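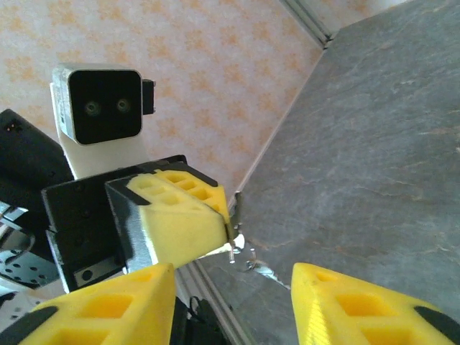 # Lakmont Parish Recipes: data card

Lakmont is a set of 2906 recipes typed up from church fête booklets, school fundraisers and the backs of calendars. It's plain text, one recipe per file. The plan was 3000, but 94 of them were the same lemon drizzle.

## What's in it

- `recipes/` — the recipes, spelling untouched
- `index.csv` — title, booklet, page, typist
- `odd.txt` — 208 entries with no oven temperature, or "a hot one"

## Known problems

Quantities are as printed. "A teacup" has not been converted, as teacups vary and so do tempers. Suet is over-represented. Vegetables appear mainly as a threat. In 22 files the method stops before the baking, and we have left it there.

Titles repeat a good deal, so join on the file number and never on "Mother's Pudding".

## Using it

Free for anything non-commercial. Please credit the typists, Sieglinde Reuter and Ngozi Effiong, who disagree about hyphens; both styles are present. The next release is due in March — no year has been agreed.

Contact: open an issue | © Lakmont contributors | Back to top

**Comments**

**golloteo:** File 208 calls for "the usual amount" of mace. Any clues?

**N. Effiong:** None. I used a pinch and regretted it.

**plultberg:** The index has two page 22s for the school booklet.

**S. Reuter:** So does the booklet.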